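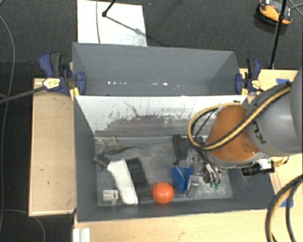

Doğukan Coşkun asked after last session why we bother figuring the waterline before we've even picked the plywood, and I gave him a lousy answer, so let me try again.

Week 2 notes - displacement for small rowing boats

Your boat sinks until it pushes aside its own weight in water. Say the hull, oars and two adults come to 350 pounds. Fresh water runs 62.4 pounds per cubic foot, so you need 5.6 cubic feet of hull below the surface. Pick the plywood first and you're stuck with whatever weight it gives you, and then the lines you drew are wrong.

I did exactly this on my first skiff at Flokasville. She floated 2 inches low and rowed like a bathtub!

For next time:
Work out the displacement for the Mokoena plans (page 19). Salt water is 64 pounds, so do it both ways.
Bring a scale rule and a soft pencil - I have spares, but they're stubby.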